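4.2 Gathering the Grasp Examples

Since the learner in this paper is only ever as good as what we feed it, we would like to spend a little time on how the examples came to be. Readers who are mostly interested in the network itself may skip ahead to Section 5 without losing the thread, but we have found, in talking with other groups, that this is the part people ask us about over coffee, and so we have tried to write it down with some care.

All of the examples were gathered at the Zeltcombe cell, where the arm works over two metal bins set on wooden tabletops. We chose bars as our first family of objects because they are plain, cheap, and surprisingly hard to pick up once they have been tipped into a heap. A bar lying by itself has an obvious grasp across its narrow side. A bar resting against two neighbors may have no free side at all, and the right thing to do is often to take one of the neighbors first. We wanted the learner to pick up on this ordering by itself, from examples, without our writing any rules for it.

Each session followed the same pattern. The bars were tipped into the front bin, and the arm made attempts until the bin was empty or until 9 attempts in a row had failed, at which point we stirred the bars by hand and carried on. One attempt makes one example. It consists of a color picture of the bin taken from a fixed camera, the pose of the gripper at the moment of closing, and a label that says whether a bar was still between the fingers after the arm had lifted clear of the rim. We take the label from the finger opening - a fully closed gripper means a miss - and we looked over the doubtful cases ourselves (bless the patience of everyone who took a turn at this). Figure 8 gives a view of the cell with bars of both colors in the bin.

Over 26 sessions this gave us the set that we call Vosstead, after the hall where the first arm was set up. The earliest sessions used grasps drawn at random over the bottom of the bin, and as you might expect, most of these closed on nothing. We kept them all the same. In our early trials, a learner trained without the misses became far too sure of itself near the walls, where a finger tends to strike the slope before it ever gets to the bar. From the ninth session on, the grasps were proposed by the current version of the learner, with a small share still drawn at random so that it would go on seeing places it had not thought to try.

We set aside 207 examples for testing and never trained on them. These come from whole sessions, and we would gently urge others to split their data in the same way. Two attempts made one after the other may share nearly the same picture, with only one bar moved, and when such pairs are divided between training and testing, the scores look a good deal better than they should. We made this mistake ourselves in the first version of the Bednárik study and were glad to have it pointed out.

A word on the bins is also in order. The coating on the front one is worn, and bare metal throws bright reflections that shift as the arm moves over it. We thought for a while about repainting it and decided to leave it alone, because the bins at our partner site, Vorkeren, are in no better shape, and a learner that has only met clean gray paint would have had a rude surprise there. The lights in the cell were left at one setting within a session and changed between sessions.

Figure 8. The Zeltcombe cell: the orange KUKA arm with its gripper over the front bin, reddish-brown and dark green bars on the bottom, and the second bin behind.

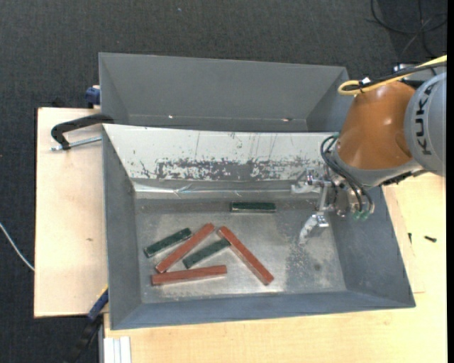

Why were the test examples taken from whole sessions?

Attempts made close together can share almost the same picture, so splitting a session between training and testing would make the learner's scores look better than they should.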